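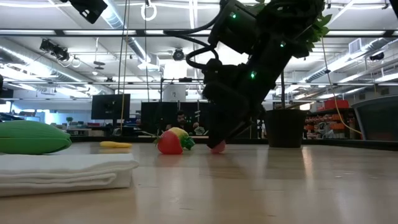

Rostislav Vrabec
@rvrabec
09/11/2024

Budget season for the manipulation bench. I have to submit the equipment plan for next year, so I am posting the working version in pieces. Corrections welcome from anyone who has bought arms recently. 1/13

Baseline: tabletop pick and place with toy produce. Payloads are trivial. What we pay for is repeatability, spare parts and hours of uptime, in that order. 2/13

Quotes in hand for an additional arm: Zetbridge and Rirkel. Zetbridge is cheaper on the invoice. Rirkel includes the power supply, the mounting plate and one full set of joint cables. Once you add those to the Zetbridge line the gap is $1,515. 3/13

Lead time matters more than the gap. Zetbridge quotes 14 weeks, Rirkel quotes 26. If the order goes out late, the Rirkel arm lands in the next fiscal year and the money has to be requested again. 4/13

Grippers are a separate line. I used to bury them in the arm price and regretted it. Fingers wear, get swapped, get redesigned. Plan for two spare pairs per arm and a spare gripper body per bench. 5/13

Wrist cameras: same treatment. The camera is cheap. The cable that flexes with the wrist is the consumable. Buy cables by the bag and write down the connector type before you order, including which end is angled. 6/13 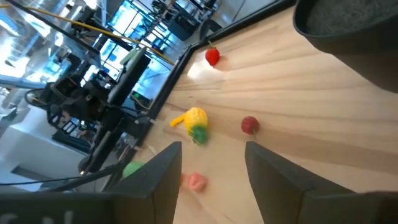
Wrist view. Peach between the fingers, strawberry at the far end near the bin.

A view like this is what I use to size the finger order. Wide plates hide whatever is directly beside the target, and the orange item next to the peach is partly hidden behind the left one. Narrower tips are on the list, quoted by Mészáros at $3,357 for the batch including the tooling charge. 7/13

Tooling is charged once. A second batch from the same drawing should come in well under that, so freeze the drawing first. Ours has changed twice since August. 8/13

Props go under consumables. Toy fruit costs next to nothing, but buy duplicates of every item in the same order. Manufacturers change the mold or the paint and then your evaluation set is no longer the same set. 9/13

Fixed cameras: budget the mounts, the rail and the cable run along with the camera. On our last build the mounting hardware and labor cost more than the sensors. Ask facilities early if anything has to hang from the ceiling. 10/13

Service contracts. Jikitz offers a yearly plan that covers joint modules but excludes collision damage. Collisions are most of our failures, so I priced one spare joint module of each size against the plan. The spares win after the second year. 11/13

Things I forgot last time and have now put in: shipping insurance, import duty, e-stop for the second operator position, a replacement tabletop, torque driver calibration. The tabletop is a real line item - gripper tips touch down on it all day. 12/13

Current recommendation is Zetbridge on lead time, Mészáros fingers, no service contract, spares on the shelf. If you have run Zetbridge arms for more than a year, please tell me which joint went first. 13/13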